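Household robot trial reports mixed results on everyday chores

Wirkier has released the interim findings of a trial intended to establish which household and shop-floor chores can be handed to machines at present, and which cannot. The work is being carried out at the organisation's centre in Wemen and will continue until August.

The trial covers 18 chores chosen after interviews with home care providers, small retailers and the operators of two commercial kitchens. They include clearing and setting a table, stacking bowls, folding towels, packing a grocery bag, restocking a shelf, wiping a counter and sorting returned goods by size. Each chore is broken into shorter steps, and each step is scored separately, so that a machine which can pick up a dish but cannot put it away is credited only for the first part.

A total of 1094 attempts had been scored when the interim report was prepared. Of the 18 chores, 5 met the standard set at the outset, under which a machine must finish the whole task without help in at least nine attempts out of ten. The five are stacking bowls, setting out cups, moving boxed goods from a cart to a low shelf, sorting goods by size and placing cutlery in a tray.

The remaining chores were completed less often, or were completed only when a member of staff stepped in. Folding was the weakest area. Towels were frequently picked up by the wrong corner, and fitted sheets were withdrawn from the program after the first round of attempts. Packing a grocery bag also fell short of the standard, chiefly where soft items such as bread had to go in after heavy ones.

"A bowl is a fair place to start," said Lenni Koskela, who is leading the trial. "It keeps its shape, it has a rim, and most people would say that moving one takes no thought at all. For a machine there is still a good deal to get right. It has to choose a place to hold the rim, close firmly enough to lift and set the bowl down level."

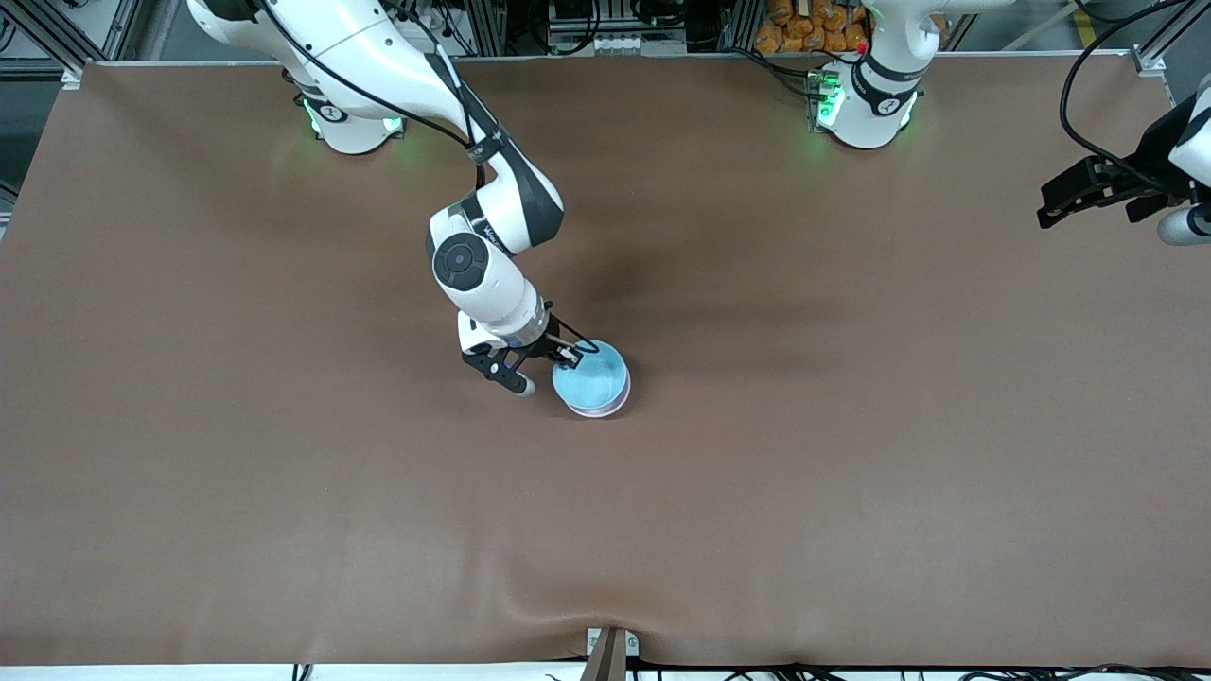 Speed remains a concern. Attempts at clearing a table for four people took roughly 60 minutes when all the steps were included, compared with a few minutes for a person doing the same job. Mr. Koskela said that the pace would matter less in a home where the work could be done overnight, but that it ruled out most uses in a shop during opening hours.

The report also draws attention to the amount of preparation required. Chores were scored first under tidy conditions, with items set apart from one another, and then under ordinary conditions, with items touching, overlapping or placed upside down. Scores dropped for every chore in the second set. The authors recommend that suppliers be asked to state clearly which conditions apply whenever a success rate is quoted to a buyer.

Brolto, a retailer of kitchen and dining goods, supplied the dishes for the trial and has asked that its stockroom be considered for a later stage. A spokesperson for the company said it had no plans to reduce staff hours as a result of the work, and that its interest lay in the lifting and sorting of returned items after closing.

The Tamošiūnaitė Fund, which is meeting part of the cost, has requested that the next round give greater weight to chores named by older residents and people with limited hand strength. Opening jars, carrying a full bowl to the table and picking up items from the floor were mentioned most often in the interviews. None of these forms part of the current list, and a revised list is now being drawn up.

Wirkier advises against reading the interim scores as a guide to products currently on sale. The final report will include results for each step of each chore, together with a record of the occasions on which staff had to intervene. Households and businesses wishing to suggest chores for the next round may do so in writing to the centre in Wemen.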